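Bevthorpe sitting group moves to the Uvside hall

12/17/25

Good news for those of you who've been squeezing into the back parlor with me on retreat evenings – we have a new room! Starting in the new year, the Bevthorpe meditation group will hold its guided relaxation and breath practice at the Uvside hall, up on the second floor. I went over with Irén Bozsik to try it out, and we ended up lying on the floor for most of an hour, which I'm going to call research.

It's a quiet room. You get a little street noise until the shops close and then almost nothing, and the radiators don't knock the way ours do. We had 19 people at the June retreat and I remember stepping over feet to reach the light switch, so the extra floor is very welcome.

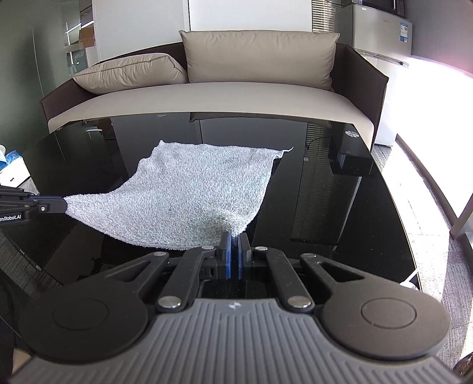
What the evenings will look like

Irén is leading the first 4 sessions, and she wants to go slowly. We'll begin with simple joint movements, then lie down for the long body scan she learned from her teacher at Farkas, and finish sitting up with mantra for as long as people like. If you've never done the body scan, it's a very gentle thing. You move your attention from the forehead to the toes and back again, and if you fall asleep (I did, the first two times) someone will nudge you before the tea.

The reading for the winter is the Bernadico talks on silence. There are copies on the shelf by the door, and please bring them back when you're done, we're down to a few.
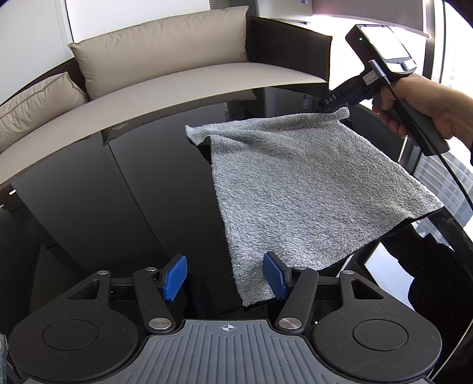 Donations for the move have reached $2,023, and I'm a bit stunned by that. The biggest single gift was $513, from a family who asked me to leave their name out. The money goes to the first stretch of rent and to new mats. You'll still want your own covering for under your head, and a small gray towel with a short, fluffy pile does the job nicely, folded over once or twice. Blankets we have plenty of – Irén has been washing them all week.

Doors open half an hour before we start. Shoes come off at the top of the stairs, and latecomers are fine as long as they wait for the bell before coming in.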